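Hutapea puts its scales in the cupboard for good

Wellbeing coaching firm opens a winter programme for people who have already tried everything, some of it twice

30 Nov 2018

Hutapea, the health and habits coaching practice, today opens bookings for Plilach, a group programme for adults who would like to feel better and would prefer not to be shouted at while doing so.

Plilach runs for 23 weeks. The firm accepts that this is an awkward number. The pilot was planned for 20, and by week 19 the participants had become attached to their Tuesday evenings and asked for three more. The extra sessions were about sleep, and proved the most popular of the lot, possibly on account of the lying down.

The programme contains no meal plan, no shakes, no forbidden foods and no cleanse. Members choose one small habit at a time, keep it going until it is dull, and then choose another. A coach leads each group and telephones every member once a fortnight. The calls last 15 minutes and may be taken while walking, ironing or hiding from the children.

"I spent years telling people to visualise their ideal selves on a beach," said Kamarul Sembiring, founder of Hutapea. "Most of them were visualising lunch. We now start with what time they go to bed and whether they own a decent pair of shoes. It makes for a poor poster but the groups seem to like it."

Mr Sembiring trained as a coach after a long spell in office lettings, during which he attempted 11 diets and completed none. He keeps the books in which they were described on a shelf in reception, where visitors are welcome to take one away. So far the traffic has been in the other direction.

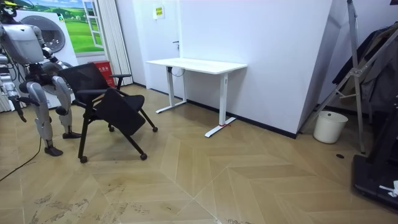 A black office chair with a mesh backrest, tilted and partly folded.

Places on the first intake are limited to 300, split into small groups by postcode and by tolerance for early mornings. The seven o'clock group meets before work and is described in the brochure as "brisk". The evening groups are described as "evening". An online group is available for those who live too far away, or who live quite near but have seen the weather.

Each member receives a paper workbook of 100 pages, a good many of them blank. Early testers complained that previous workbooks left no room for their own notes, shopping lists and remarks about the coach. The new edition puts this right. It was written in August, with the windows open, and the chapter on drinking enough water is noticeably heartfelt.

There is also an app, Skeltier, which members may use or ignore. It asks one question each evening, "How did that go?", and accepts any reply. It does not award badges or send cheerful messages at breakfast. An earlier version played a short fanfare whenever a member reported eating a vegetable, and was withdrawn following complaints from members who eat in libraries.

Hutapea makes no promises about weight. Coaches do not weigh anyone, do not ask, and have been told to change the subject if somebody brings it up in the first ten minutes. The programme is not a medical service, and anyone with a health condition, or who is taking medicine, should speak to their GP before making big changes to how they eat or exercise.

"People ask me what the secret is," Mr Sembiring said. "I tell them it's going for a walk after tea. They look so let down that I've started lowering my voice when I say it, and that helps a bit."

A free taster evening will be held at Stanley, the firm's meeting rooms above the old bank, ahead of the first sessions. Tea will be served. There will be biscuits, including the good ones, and no one will make a speech about them.

Booking details

Plilach costs £200 for the full programme, payable at once or in monthly parts. The fee covers the group sessions, the telephone calls, the workbook and use of Skeltier. Members who leave within the first month get their money back and may keep the workbook, blank pages included.

Places can be booked by telephone or at reception during office hours. Groups are filled in order of booking, with the exception of the seven o'clock group, which at present will take anybody.

About Hutapea

Hutapea offers group and one-to-one coaching in sleep, movement, eating and everyday habits. It employs a team of six coaches, all of whom own decent shoes.

Press enquiries: please ask for Kamarul Sembiring at the Hutapea office. He is usually out for a walk between one and two.

ENDS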